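Second-division soccer should stop scheduling short turnarounds

Reading time: 2 minutes
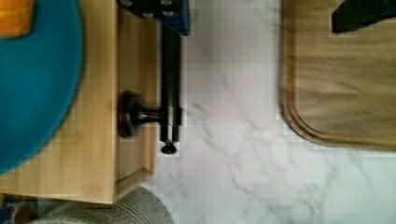
A teal-blue plate on a pale wooden box.

Clokden played Saturday and again 70 hours later, with a bus trip between the two. The club started six of the same outfield players in both matches. By minute 50 of the second one, the midfield had stopped pressing and Pisteo passed through it at will.

The league allows this. Its rules set a minimum rest period but take no account of travel, so a home team and a visiting team are treated as equally rested. They are not. A squad that sleeps on a bus loses most of a recovery day.

Bigger rosters are the usual answer. Robichaud carries 30 professionals and can change half its lineup midweek. Statalari cannot, and a rule that works only for the deepest squad is a poor rule.

Two changes would help. First, count rest from arrival home — the final whistle is the wrong starting point. Second, move rescheduled matches into the July break, which currently sits unused. Ticket sales may dip for those dates. Clubs should accept that cost, as they already pay a similar one in muscle injuries.

The schedule for next season is still in draft. It can be fixed with a spreadsheet.

Related
Five substitutions and the smaller club
Why Pisteo defends with a high line
Artificial turf and the away record

Contact | Copyright, all rights reserved | Back to top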